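4.2 Shelf height and putting-back behavior

The second part of the study dealt with where shared kitchen items end up after use. Residents of the three Brernel buildings were asked to keep a short diary for 11 days, noting each time they could not find something they needed in the common kitchen. We received 425 usable entries. Of these, 310 concerned items that were in the room but in a different place from the one marked on the cupboard door.

Most misplaced items had been left on a surface between knee and shoulder height. This agrees with the earlier survey at the Markley residence (Van Loon and Geerts), where low drawers were used less than open shelves even when the drawers were closer to the sink. In our data the effect was stronger in the evening. Entries written after 8 p.m. mention counters and window ledges far more often than cupboards, and several residents wrote that they did not want to open noisy doors while others were asleep.

Labels made little difference. In the Kuipers building every door had a printed list, and the share of misplaced items there was close to that in the other two buildings. What did matter was whether an item had a single fixed spot. Pans hung on hooks were nearly always returned. Lids, which had no spot of their own, were the most common entry in the diaries.
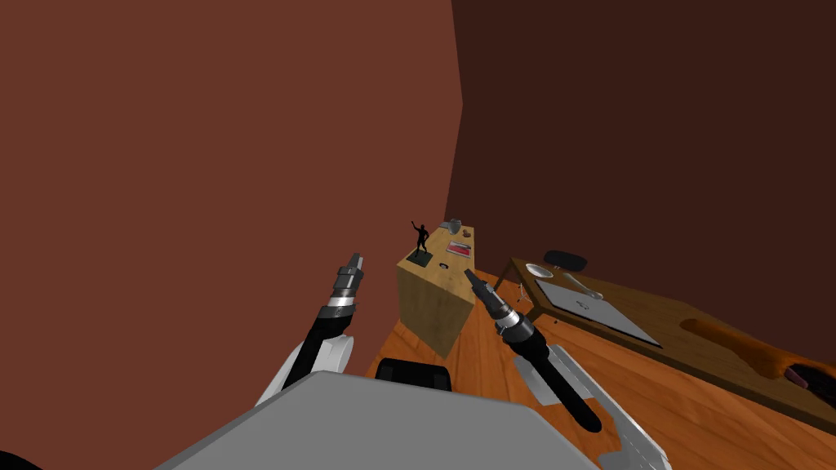 Figure 3. Two arms extended forward, computer rendering.

Marijke Verhoeven objected, on reading an earlier draft, that the diaries record only failed searches, so an item left in the wrong place but found at once would never appear in them. She suggested that lids may be overcounted for this reason, as people look for them with a hot pan already on the stove and are more likely to remember the delay.

We accept this point in part. A walk-through of all three kitchens on a Wednesday morning also found more lids out of place than any other item, but the walk-through was done only once and does not cover evening use. The ranking of the remaining items should be read with care. Cutting boards and colanders in particular changed places depending on which building was left out of the analysis.

Section 4.3 turns to the cost of replacing lost items, which residents paid from a shared fund.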